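Pavstead Launches "Fresh Start" Tidy-Up Month for Joltinville Homes

JOLTINVILLE, October - If your trash bin has been full since breakfast and the table has become the place where everything lands, Pavstead would like to lend you a hand. The neighborhood home-care company is pleased to announce Fresh Start, a month of free tidying sessions for households all over Joltinville, and we could not be happier to be opening our doors for it!

Each session lasts 36 minutes and keeps to the small jobs that make a room feel cared for: gathering up the bag in the bin, putting in a clean liner, clearing the tabletop and finding a sensible spot for the things that live there, from the speaker to the mail.

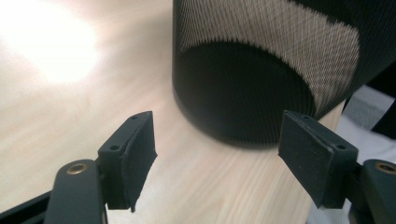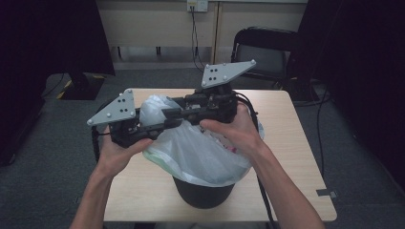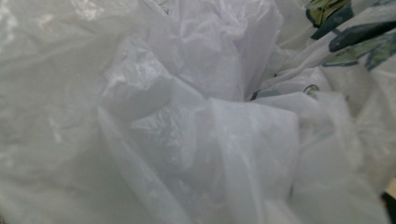 Last year 3,159 people came to a Pavstead session, and many of them told us that the bin was the job they put off longest. We understand completely - it is a humble chore, and a bag that slips down inside the bin can try anyone's patience. Our hosts will show you how to draw the neck of the bag together before you lift, and how much slack to leave over the rim when the new one goes in.

Fresh Start is supported by Fabbri, which is supplying bin liners for every session, and by Parix, our neighbors across the street, who have kindly offered their front room for the evening groups. The first 100 households to sign up will also take home a starter pack with 4 rolls of liners and a printed checklist to keep inside a cupboard door.

Sessions are free and children are welcome with a grown-up. To save a place, stop by the Pavstead front desk in Joltinville any time before 6 p.m.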